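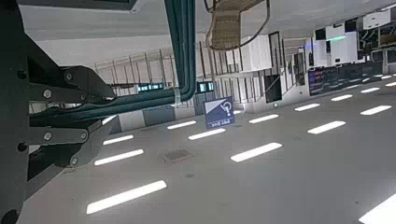 How to look after a wooden plank floor

Written by Colin Haworth, 2022-03-12

Most board floors need very little. Grit does the damage, so the weekly job matters more than any polish you can buy.

What you need

A soft broom or a vacuum with the brush roller switched off
A flat mop with two washable pads
A bucket and a mild floor soap
Felt pads for chair legs

Step 1: Clear the floor

Move chairs, rugs, crates and anything else light enough to lift. Heavier pieces can stay where they are, but don't drag them.

Step 2: Sweep

Work along the boards, in the same direction as the joints. Go over the doorway twice. If the gaps are wide, use the narrow vacuum nozzle.

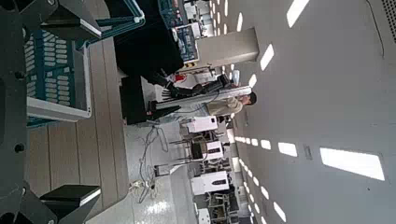 Step 3: Mop

Add 20 ml of soap to a bucket of lukewarm water, or follow the label if it says less. Wring the pad until it no longer drips. Mop a strip of three or four boards at a time, then wipe it with the dry pad before starting the next.

Step 4: Leave it to dry

Open a window and keep off the floor until it feels dry to the hand. Put rugs back last.

Step 5: Check the felt pads

Replace any that are thin or have picked up grit. In our house they last until October if I fit new ones in spring.

Oiled floors also need a fresh coat when water stops beading on the surface. Lacquered floors don't.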